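Home Blog Archive About Contact

Muting group chats without leaving them

I finally sat down on Saturday morning and went through every chat on my phone, and I can't believe how much calmer it feels already! I had 61 conversations in my main messaging app, and most of them were groups I'd been added to for one party or one carpool and then never left.

The trick I'd missed for years is the archive setting. If you mute a group and then archive it, it normally pops right back up the moment somebody posts. But in the chat settings there's a switch called "Keep chats archived" - turn that on and they stay put, messages and all. You can still go in and read them whenever you like (I look in on the choir one after dinner).

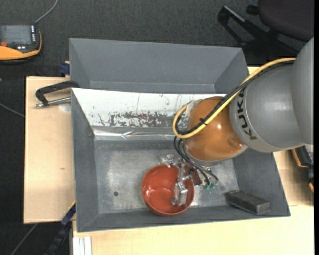 Then there are mentions. Kirsten wrote to ask if people can still reach her when she's muted a group, and in the app I use they can, as long as they tag her by name. Check yours first, though, as Gisela's phone had mentions switched off too and she missed a whole lunch at the Mercado!

I also gave my family group its own ringtone. Long-press the chat, open the notification menu, pick a sound. It took me 2 minutes and I love it - I know from the kitchen whether to go and look.

Next I want to tackle the 80 or so old contacts with no name attached, just numbers. If you have a good way of sorting those out, please tell me in the comments!

Last updated: June 14, 2025

This site uses cookies to remember your preferences. Accept Decline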